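Keeping Cucumbers Crisp: What I Do From the Shop to the Salad Bowl

I have been buying too many cucumbers every summer for as long as I can remember, and over time I have worked out a few habits that keep them from turning into that sad, slippery bag at the back of the drawer.
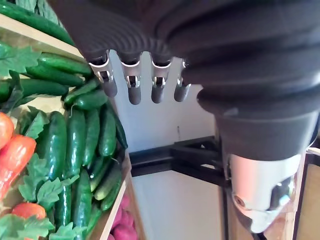 Most of it comes down to how you choose them and where you put them in the first hour after you get home, so let me start there and we'll get to the pickles further down.

Choosing

Pick each one up and give it a gentle squeeze at both ends. The ends go first, the stem end especially, and a cucumber that is firm in the middle can already be soft at the tip. Go for dark, even green. A yellow patch on a slicing cucumber usually means it stayed on the vine too long and the seeds will be big and watery (fine for soup, not so nice in a sandwich). Little bumps on the skin are nothing to worry about, they rub right off under the tap.

If your store stacks them on open shelves, have a look at the ones in the second row as well as the ones on top. At the market in Velgate, where I do most of my shopping, the top row gets handled all day long and I like to reach a little deeper. Do put things back neatly, though!

Small ones or long ones? I buy small for snacking and pickling and long for slicing, and if I can't decide I get both, and that is how I end up with too many.

Storing

Don't wash them until you're ready to use them. Wrap each one in a dry paper towel, or a clean dish towel if you'd rather not go through so much paper, and slip them into a bag left open at the top. Then put them toward the front of the refrigerator, on a middle or upper shelf. The back is too cold in most refrigerators and you get those glassy, sunken spots on the skin.

Keep them away from bananas, melons and tomatoes. I used to have one big pretty bowl for everything and my cucumbers went yellow in no time. Now the tomatoes have the bowl on the counter and everybody is happier.

Once you've cut one, press a bit of wrap right against the cut face and use that one next. I keep mine in the butter compartment so it can't hide from me.

When they start to go

A slightly bendy cucumber isn't lost. Trim the ends, slice it, and let it sit in ice water for half an hour - it perks up nicely. If it's slimy or smells sour, it goes in the compost, no arguing.

For a quick refrigerator pickle, slice up 500 grams of small cucumbers and pack them in a clean jar with dill and a clove of garlic. Warm equal parts white vinegar and water with a spoonful each of salt and sugar, let it cool a bit, and pour it over until everything is covered. They're good the next day and I try to finish the jar inside a week.

Recent tips
Getting the Smell Out of a Lunch Cooler
Kostdale Plum Jam, Small Batch
Drying Dill in a Paper Bag
Which Drawer Is Which: Refrigerator Humidity Settings
Lining Pantry Shelves Without Bubbles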